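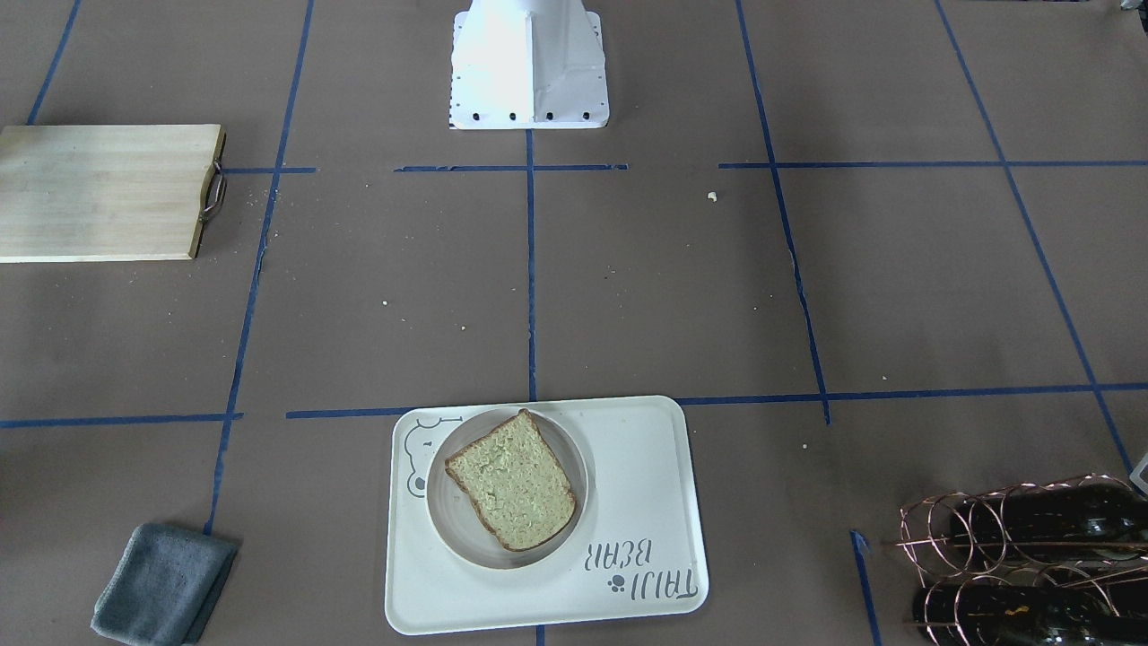 ## Halbridge Cellar Table Set

Coordinated serving pieces for wine and light meals. Suited to tasting rooms, lunch counters and home kitchens. All pieces are also sold separately.

### Wine rack

- Copper-coloured wire, interlocking circular loops
- Bottles lie at an angle with the necks toward the rear
- Freestanding; no wall fixing required
- Assembled weight: 1,020 g

Place the rack on a level surface and load the rear loops first. Keep it clear of the serving area so bottles can be withdrawn without reaching over plates.

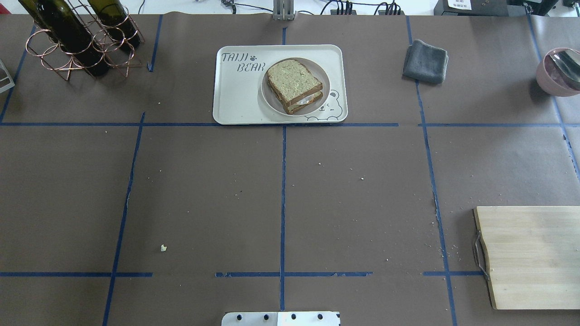
Allow 8 cm behind the rack for the bottle necks. Magnum bottles do not fit the loops.

### Cutting board

- Rectangular, light wood, visible grain
- Bent metal wire handle at one short end
- Thickness: 16 mm

Hand wash only. Dry upright and oil every 2 months. Do not hang a wet board by the handle.

### Plate

- Round, slightly raised rim
- Takes a sandwich cut from a standard loaf 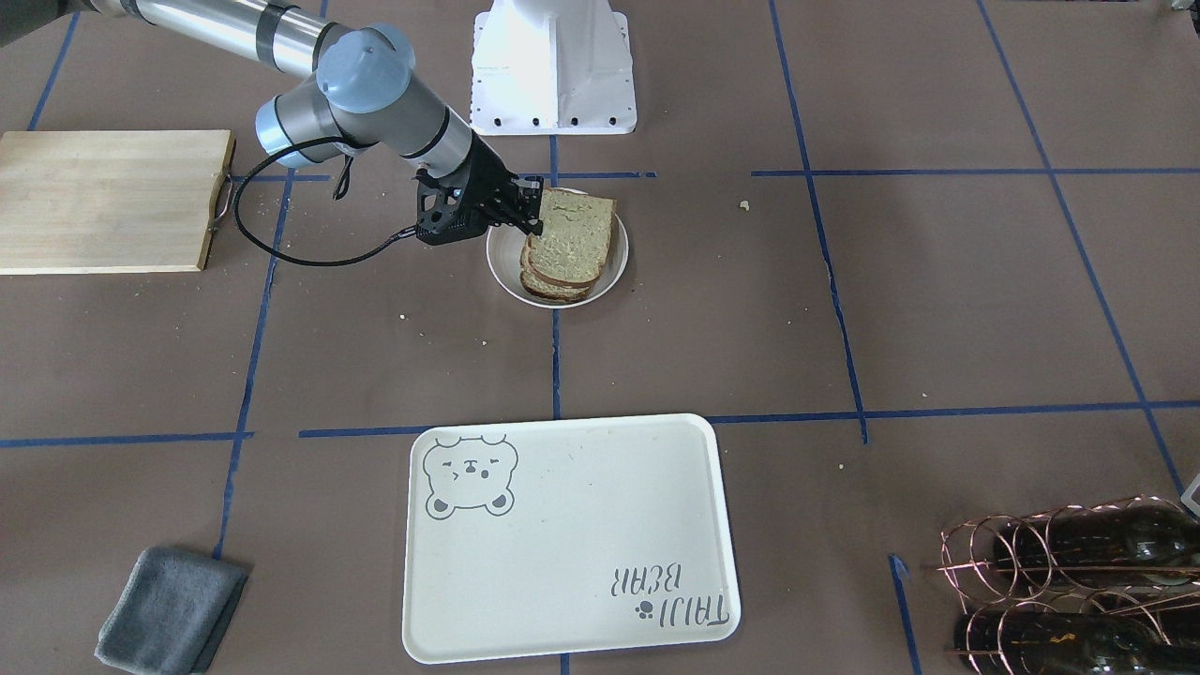
*Round plate with sliced whole-grain bread; cutting board at left.*

### Ordering

Order code: Zurnex CT-16. Distributed by Aguirre. Bottles, linens and food are not included. Replacement handles are supplied with screws.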